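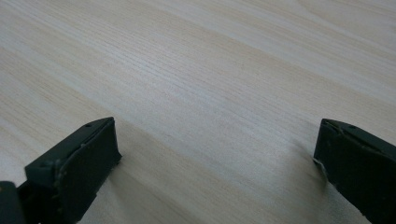 Dark fingers of a hand-held gripper over a pale wooden tabletop.

Trerside sets equipment budget for two-handed gripper stations at Nororcombe

NORORCOMBE, 21 January 2019 - Trerside, which supplies and plans handling equipment for small packing firms, has approved the purchase plan for a set of paired hand-held gripper stations at its Nororcombe site. The stations will be used to record manual handling tasks ahead of any decision on robot arms. The plan covers grippers, tables, cabling, storage and spare parts, and runs to the end of June.

The plan allows for 59 hand-held grippers. Of these, 58 will be issued as pairs to 29 stations and the remaining unit will be kept on the bench for fitting and checking replacement parts. Orders will be placed in two lots. The second lot will not be released until the first has been unpacked, checked and put into use, so that changes to the finger design or the cable length can be written into the later order.

Finger pads are budgeted separately from the grippers. Trerside treats the pads as a consumable and the finger bodies as a part with a longer life, and the two appear on different lines of the plan. A total of 198 replacement pads has been included. Pads will be inspected at the start of each shift and changed when the edge of the contact face is chipped or has begun to lift. Worn pads are to be bagged and labelled with the number of the gripper they came from, and the counts will be used to set the pad order for the next period.

Work surfaces were the subject of a separate review. Trerside looked at matt laminate, rubber matting and plain wooden tops, and chose to keep wooden tops for the first lot. Matting remains an option where parts are likely to roll. No allowance has been made for purpose-built benches. 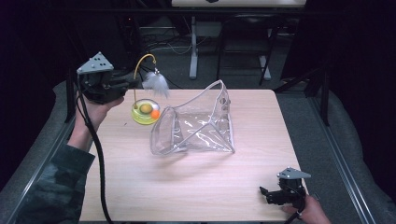 Cabling accounts for a larger share of the station cost than was first planned. The early estimate allowed one run per station, taken from a single point at the back of the table. Two-handed work needs a run for each gripper, and every run must have enough slack for the hand to be raised and turned over the work. With a cat toy and a clear plastic bag on the table, for instance, the cable from the left gripper lies across part of the tabletop, on the same side as the toy. The revised plan therefore adds clips along the front edge, a longer lead on the left side and a floor cover for the cables behind each table.

Item stock has also been given its own line. More than 65 item types will be held at Nororcombe, chosen to cover rigid, flexible and transparent goods in common retail sizes. Clear bags and other thin packaging will be bought in larger numbers than solid items, as creased stock will be withdrawn from use.

Ong, the contractor appointed for installation, will fit the first lot and provide maintenance cover for the life of the plan. Its contract includes spare cables, plate fixings and jaw assemblies, held at its Bruvport depot. Failed units will be swapped at the station and repaired at Bruvport.

Spending on robot arms is outside the present plan. Trerside will prepare a separate estimate for arms, guarding and floor fixings after the June review, using the station records, pad counts and repair returns from both lots.

Notes to editors

Trerside plans and supplies handling equipment for packing and light assembly work. Its test site is at Nororcombe.

Ong installs and maintains workshop equipment from its depot in Bruvport.

Press enquiries should be sent to the Trerside press office, Nororcombe.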